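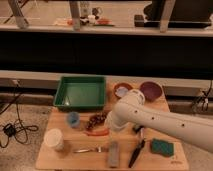

Wendell Pruss

April, Elville workshop, started 2:10 in the afternoon

Layout 27. Bowls and tray along the back, blue cup and food in the middle, paper cup and fork at the front. Board on the carpet again, which I still don't like, but the long table is covered in somebody's glue-up and I wasn't going to move it.

What we're supposed to be checking is the claim in the Trura notes that a place setting gets easier to find your way around when every piece is a different color. I've read those notes twice now and I still can't find where anybody tested it. It says "color aids recognition" near the top and then goes on as if that were settled. Maybe it is. I'd like to see it on our own board first, with our own light, before we tell the people at Bawa to go and buy colored everything for their kitchen.

First impressions, looking from a few steps back and then again through half-closed eyes (poor man's low vision test, I know what it's worth).

Green tray wins. It would win anyway, it's the biggest thing there. So I don't think we can credit the green. If somebody wants to argue for green they need to put down a small green thing next to a small something else and show me. Left it empty on purpose. With things piled in it you'd be testing the pile.

Two bowls are a problem. The smaller one is reddish-brown outside and pale inside, and the pale inside does nearly all the work. With my eyes narrowed I see a light patch and fill in the bowl around it. The bigger one is dark inside and out, maroon or purple depending on who you ask (we have had this argument, I'm writing "purple" on the sheet and leaving it there). It reads as a dark shape and I couldn't tell you from a distance whether I was looking into it or at it. So the size tells me which bowl is which, and the inside tells me it's a bowl. The outside color told me very little in either case. That's worth a line in the report.

Blue cup: fine. Short, a plain color, different from everything near it. I had it down as my least favorite piece and I take that back.

Grapes: bad choice, and it was mine. Brown on a tan board. They're the right shape and up close you'd never take them for anything else, but as a color they are just a darker version of what they're lying on. If the rule is "make everything a different color" then brown counts as a different color, and it still sinks into the wood. To me this says the rule is about the wrong thing. What matters is how light or dark the piece is against whatever it's sitting on, and the Trura notes don't mention the surface at all. Not one sentence about it.

The red-orange piece in front of the grapes: bright, easy to find, impossible to name. I asked for opinions. Got "pepper" and "carrot" in the time it took to put the kettle on. So here we have a piece with a strong color that anyone can point to and people can't agree what it is. Finding and recognizing are two separate questions and the notes treat them as one. I think this is the most useful thing to come out of today and it came from the object I was going to throw out of the kit.

Paper cup: white, taller than the blue one, easy to see on the tan. It goes in only because there's always a paper cup in a real kitchen. Would do badly on a white counter. Same objection as the grapes, turned around.

Fork. Lying crosswise, tines to the left. I expected trouble with silver. It's thin and it picks up whatever light there is, so one minute you see a line and the next you see half a line. Turned sideways like this it's better than pointing away from me, where it shrinks to almost nothing. I don't want to claim much from one fork. Also only the one black-handled knife and no spoon today, so we can't say much about telling silverware apart, which is the question Bawa will ask first.

3:30 -- shadows. I've complained about this before (see the pages on the first few layouts). A soft shadow across the wood takes the edge off exactly the dark pieces that were already weak. We keep noting "light: normal" on the sheets and it means nothing. From now on write where the light is coming from and what it falls on. If the sheet has no room for it, use the back.

About the Dorkomier catalog: the page for their color-matched dining sets says "proven." I went looking for a footnote and there isn't one. I'm not saying they're wrong. I am saying we shouldn't repeat the word in anything with our name on it. If we order from them, order one set, and put it on this board beside the mixed pieces we have, same spots, same time of day.

What I would change for the next layout:

Swap the grapes for something pale, or put a pale cloth under them and see if brown suddenly works. I'd rather do the cloth. It costs nothing and keeps the piece the same.

Leave the two bowls where they are and switch which one sits nearer the tray. I suspect the smaller one is getting help from having all that green beside it.

Take the tray away for one round. Everybody's eye goes to it and then works outward, so our "found it fast" marks may only be telling us what's close to the tray.

Get 4 people who haven't seen the board before. We've all learned it by now. I could set it out in the dark, and my opinion of how easy it is to read should be given the weight that deserves.

Ask for the name and the location separately. Two columns. Somebody will say this makes the sheet too long. It does.

Things still open: whether the tan board should stay at all, given that no kitchen at Bawa has a counter that color as far as I know. Somebody go and look. And the carpet is gray and the board is pale, so the board itself is very easy to find, and I have no idea if that matters.

4:45 -- put the cloth by the sink so it'll be there in the morning. Left the sheets in the top drawer, the purple/maroon box is still blank on two of them, please fill in yours.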